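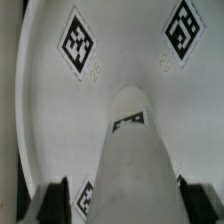

I've had my nose in parish burial registers all month and I'm completely hooked! The question is how many people in Wondton died in the 1918 flu, and the printed town history says 35.

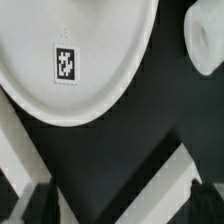 Well, I'm only up to August and the clerk's notes already don't match. He wrote "pneumonia" next to 14 names (mostly people in their twenties, which made me sit up), and none of them made it into the book.

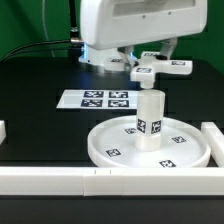 What's next

Elias Mahasneh has kindly lent me his copies of the Tannous chapel books, almost 420 pages of lovely, terrible handwriting.
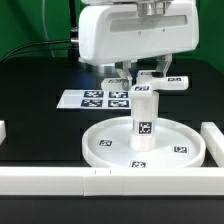
I'm starting on those tonight – if your family had anyone in Wondton back then, please do leave a comment!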